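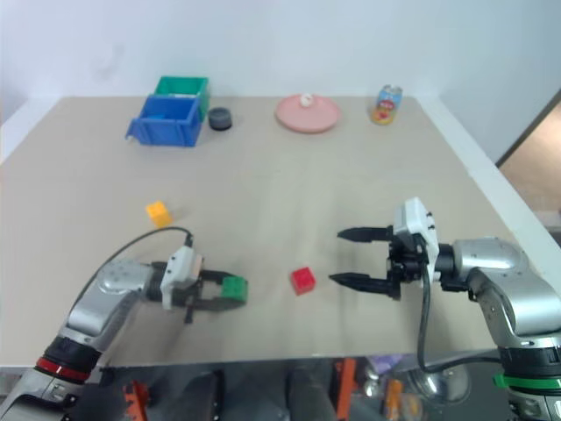
3 min read

Nuala Mulcahy has been cutting lino for most of her adult life and would like it known that her hands are fine. People ask. "They look at the knuckles and then they look at the prints, and you can see them doing the math," she says.

Her new show, Closteo, opens in June with 90 small prints of one street. She has never lived there. She used to wait for a bus on it, five mornings a week, and the bus was reliably late enough for her to learn every drainpipe.

"I'd draw on whatever was in my bag. Receipts, mostly. I have a very good chimney on the back of a dental bill."

The prints are black, with a gray she mixes herself and declines to discuss. Asked about influences, she names a wallpaper catalog her mother kept under the sink. Asked again, she names it again.

The number of prints was meant to be 100. Ten went in the trash in a single afternoon, after her studio mate, Cathal Scanlon, remarked that he liked them. "Cathal likes everything," she says. "He liked the carpet in this building."

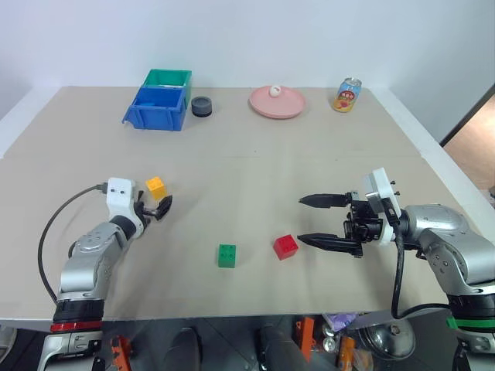
She pulls each print by hand, with the back of a spoon, and has turned down two offers of a press. The second came from Gearóid Hanrahan, who runs the Restico gallery and was hoping for larger editions. Mulcahy makes five of each and stops. "He asked what happens when all five sell. I said then they've sold, Gearóid."

There's a book coming as well, with a short essay by Fionnuala Geraghty that Mulcahy hasn't read. "I got as far as the word 'liminal' and put the kettle on."

The street itself has changed. The hardware store is a phone repair place, and the bus stop moved nearly 189 yards up the hill, a figure she got from a man at the council who seemed pleased to be asked. She hasn't gone back to check. The prints were finished from memory, and she says she can't afford to have it corrected now.

What comes next? She's thinking about color. "A bit of green, maybe. On one of them." She considers this for a while. "Don't print that. Cathal will get excited."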